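Sorting Out at Forngate
Gallery and notes by Heather Gilchrist
Last updated 9th May

We have been clearing the upstairs rooms at Forngate, one at a time, since December. Most of it has been ordinary work. Things come out of drawers and off shelves, they get put on whatever flat surface is nearest, and then someone has to decide where they go. In the bedrooms that means the bed. It is the right height, it is soft enough that nothing rolls off on to the floor, and you can walk round three sides of it.

This page covers the bedroom round. I have kept the notes short. Yamila Paredes did the wardrobe and the linen, Brodie Ellery did the carrying, and I did the small things, which took longest. Murray Grimshaw has the list of what went to Carkent and can tell you if a particular item is on it.

The toys and the bathroom bits had got mixed together over the years, so we sorted them together. The rule was that anything for children went in one pile, anything from the medicine shelf went in another, and anything we could not place stayed on the sheet until the end. Cardboard boxes were used again where they would still hold their shape. A ripped edge did not matter as long as the bottom was sound.
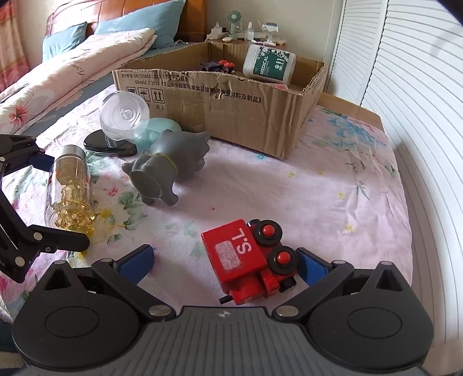

Capsules and tablets were kept apart from everything else once they had been found. Loose bottles went back to the chemist in Maes, whatever the date on them, as we had no way of knowing how long they had been open. Nesma Nasr took them in her car on the way to work. The chemist would rather have them in their own bottles with the lids on, so please do not tip them together into a bag.

Toys were checked for sharp edges and missing parts. Anything with wheels was looked at underneath as well as on top - an axle can work its way out and it is easy to miss. Stickers were left alone unless they were already coming off. We did try soaking one and it made a mess of the paint, so that was the end of that.

Rubber animals were washed in the sink with washing-up liquid and stood on a towel overnight. Two of them still smelled of the cupboard in the morning and had a second go.

Suction holders were tried on the bathroom tiles before we kept them. If one was still up after lunch it stayed, and if it was in the bath it went in the bin. Brodie thought this was harsh. He has taken a couple home to try on his own tiles.

Bedding was left until last because we were using it. Quilts were folded and kept to one end of the bed. Sheets with a good pattern and no worn patches have been put by for the spare room, and the plain ones are going for dust covers when the decorators come. Pillows were aired at the window for a day and then put back. The curtains are staying up for now.

Boxes were labelled on two sides with a thick pen. Printing from the factory can stay, but cross out anything that could be taken for our own label. We had one box go to the wrong room because of this, and Murray carried it down to the hall and back up again before anybody noticed.

The tape was Wunditz, the wide brown sort, on a roll of 500 metres. It tears by hand if you nick the edge first. There is plenty left and it is in the kitchen drawer with the scissors.

Still to do upstairs: the landing cupboard, the top of the wardrobe, and the four drawers under the window. The landing cupboard is mostly board games and will need a big table, so we are leaving it until the dining room is clear. If you want anything from the spare room put aside, tell Yamila before the weekend and she will tie a label on it.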